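Home | Journals | Current Issue | Archive | Submit | Contact

3.2 Handle shape and how people lift a full mug

One of the happiest surprises of the study came from the handles! We had expected glaze and color to drive most of the comments, yet people talked about their fingers first. Each of the 70 households received two stoneware mugs from the Cluvel pottery, one with a round loop handle and one with a flatter ear-shaped handle, and used both at breakfast until the end of October. They kept a short diary, and we read every page of it (with great pleasure, since some writers were very funny about their coffee).

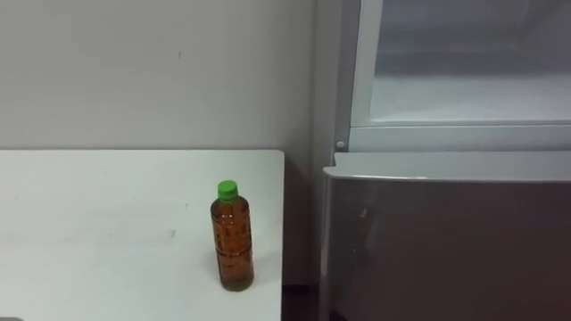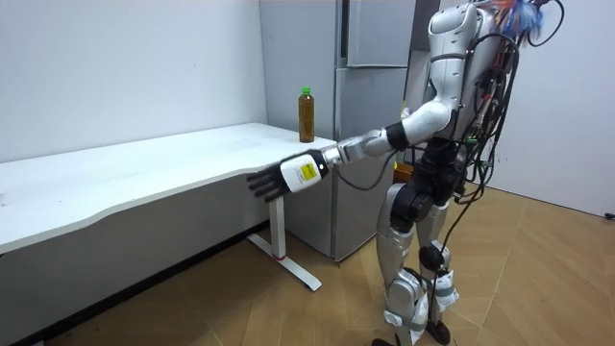
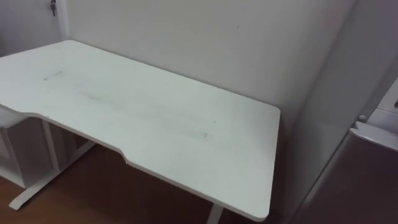 Figure 4. White table or desk, three views. A bottle with a green cap stands on it in the first.

The loop handle was liked by people who slide two fingers through and rest a third underneath. The ear-shaped handle won over those who pinch from the side, and it did especially well with the large Lilanach size, where a full mug gets heavy quickly. Several diaries describe switching hands halfway through a drink, something our earlier survey of 100 shoppers had missed completely. In the shop people hold an empty mug, and an empty mug tells you very little about the handle.

Grooves are a lovely side story. The Zillimar pattern has shallow vertical grooves running down to the foot, and 11 households wrote that they liked to run a thumb along them while waiting for the tea to cool. Others found that milk dried in the grooves and needed a brush. Both groups kept using the mug, often for pens or a small plant once the trial ended. We return to these second uses in Section 4.

Shares: 11 | Comments: 3

Cha
So glad somebody finally studied this. I am a pincher and loop handles hurt my knuckles!

stonewarefan
Did you try them with gloves on? Our kitchen is freezing in the morning.

mugshelf
The brush comment is so true. Still love my grooved ones though.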